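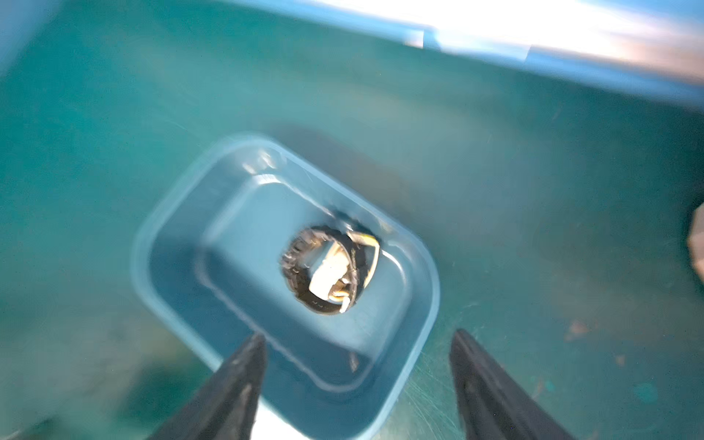
Vale a pena pôr um braço robótico a arrumar relógios na oficina?

Depende do que a oficina faz com o tempo que sobra. Na Pernance separamos relógios usados antes da revisão, e o ganho só apareceu quando deixámos de pedir ao braço o que ele faz mal. Quem vende estas coisas mostra sempre a caixa a encher-se. Eu quero saber quem a esvazia.

Antes de ligar seja o que for, limpem a bancada. Correntes de relógio de bolso soltas por cima de braceletes são meio caminho para um nó, e um relógio de vidro para baixo risca-se com o pó que ficou no tampo. Pano de microfibra, seco, no início do turno. 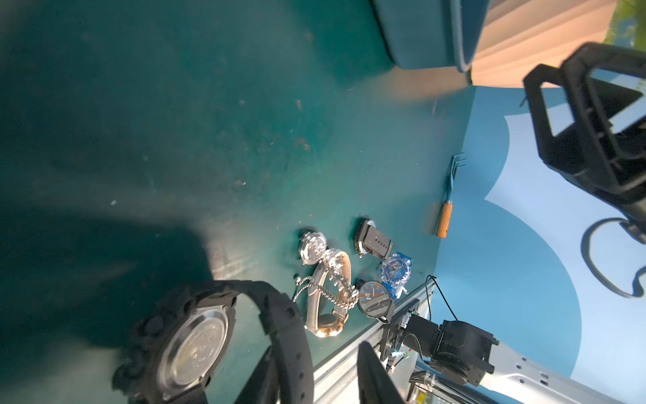 BANCADA E ARRUMAÇÃO

Relógios de corrente vão à parte, num tabuleiro baixo, e são pegados à mão. As braceletes de borracha e as de pele também não deviam andar misturadas - a borracha agarra, a pele marca. As ferramentas de jardim voltam para o sítio delas, por muito jeito que dê pousá-las ali.

A Rocío Soler, que fazia a triagem sozinha, passa agora boa parte da manhã a repor peças e a desfazer montes. Chamam-lhe supervisão. O ordenado é o mesmo, e as costas dela também não notaram a diferença.

Pegar pela caixa ou pela bracelete? A caixa é mais segura para quem trabalha à mão; com garra, a bracelete perdoa mais, mas o relógio fica a baloiçar e convém descê-lo devagar.

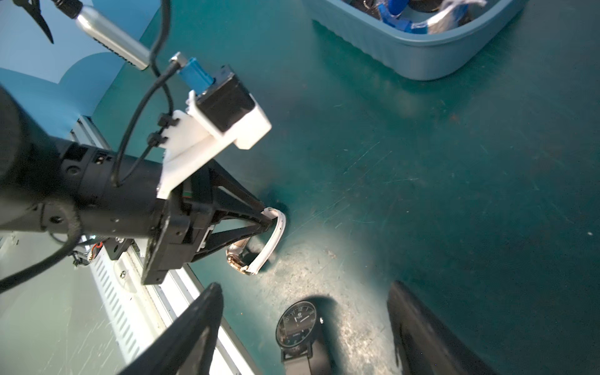
É preciso formação para trabalhar ao lado dos braços?

Uma tarde chega para aprender a parar, retomar e afastar as mãos. O que leva meses é perceber quando vale a pena intervir, e isso não vem no manual da Sevden. Peçam essas horas por escrito, dentro do horário. A nós prometeram duas sessões em novembro e tivemos uma.

Desconfiem também dos números. Disseram-nos 300 relógios por turno, sem explicar se contavam os que caem fora da caixa.
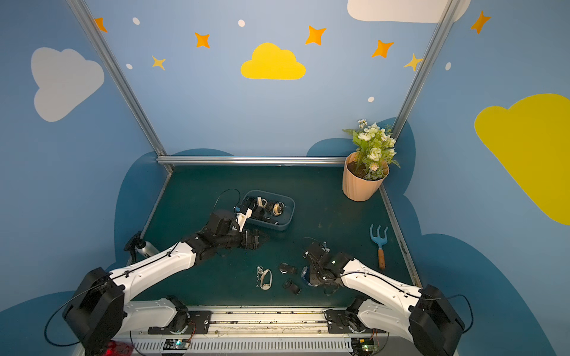 Esvaziar a caixa sem estragar nada

Não a virem. Tirem os relógios um a um, pela bracelete, começando pelos de cima, e deixem os mostradores virados para o mesmo lado. Braceletes claras ganham manchas encostadas às pretas, por isso uma folha de papel vegetal entre camadas ajuda. Borrifadores ficam longe das placas e dos fios, e quem os usa leva-os consigo quando acaba.

Peças soltas de plástico transparente são as que mais se perdem. Guardem-nas num frasco com tampa e colem-lhe o número do lote.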